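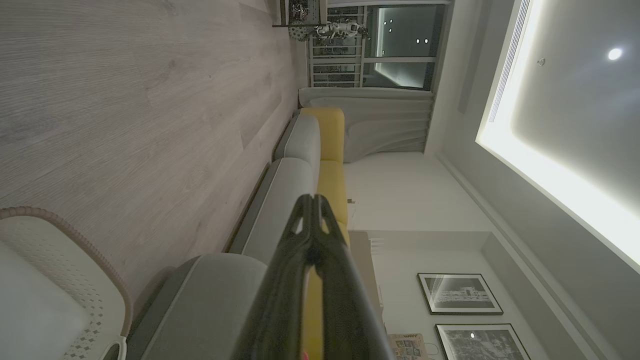 Gray upholstery, yellow seats, and a white chair with a braided rim on a light gray floor.

The case for the second color

Most advice on buying a sofa says to keep it neutral and put the color in things that cost less. Buy gray, buy beige, then add a throw. I followed that advice for 13 years and I think it's wrong, or at least wrong for a lot of people who live with it.

My own gray sofa was fine. It was a Haldane, bought on sale, and it never did anything to offend me. It also never did anything else. The walls were white and the floor was pale, and on a February afternoon the whole room went the color of dishwater. I bought throw pillows. They went flat, slid behind the seats, ended up on the floor when anyone lay down, and got replaced every couple of years. When I added up what I had spent on them it came to more than 300 dollars, and I still had a gray room.

A sofa with seats in mustard yellow solves this in a way a pillow can't. The color is in the part you sit on. It stays where it was put. You don't have to arrange it before company comes, and it's large enough to change how the rest of the room looks. Gray next to yellow looks like a choice. Gray next to white and more gray looks like the furniture came with the lease.

The usual objection is that you'll get tired of it. Maybe. But people get tired of neutral rooms too, and they don't notice because there is nothing in particular to blame. They repaint, or move the couch to the other wall, or start looking at rugs. If I get tired of yellow, at least I'll know what I'm tired of.

The second objection is resale. I looked through the used listings in Jirndale last winter, when we were deciding, and there were pages of gray sofas, many of them cheaper than a decent dinner for four. A plain sofa is easy to sell in theory. In practice it has a lot of company. I wouldn't plan a living room around the person who might buy the sofa later anyway.

The third is dirt, and here the critics have a point. Yellow shows ink and coffee. So does light gray, and so does the oatmeal shade that every store seems to push. If you have small children or a dog that swims, buy removable covers in any color, and ask how they come off before you pay. Some need two people and a good deal of swearing.

I do think there are limits. One strong color is enough for a room this plain. Leave the curtains alone - pale sheers let the light through and don't argue with anything. A pale floor helps as well. I would not put a mustard seat on orange pine boards, and I would not add a yellow lamp, a yellow rug and a yellow print to go with it. Stores like Tundoris sell those sets all matched up, and the result looks like a waiting room at a children's dentist.

The other pieces don't need to match either. A white chair with a bit of braid along its edge has nothing in common with a gray and yellow sofa, and they can share a floor without trouble. Rooms where everything comes from the same page of the same catalog are hard to add to. You inherit one side table from an aunt and the whole thing falls over.

Piping is worth a word, because people skip over it in the showroom. A darker charcoal line along the edge of a gray cushion gives it a shape you can see from across the room. Without it, gray cushions in a row tend to run together. It costs a little more at Plelton, where I asked, and I would pay it before I paid for fancier legs.

So if you are standing in a store with two fabric samples in your hand and the salesperson is nodding at the safe one, take the other one home for a few days. Put it on the seat. Look at it in the morning and again after dinner with the lamps on. If you still like it, order it.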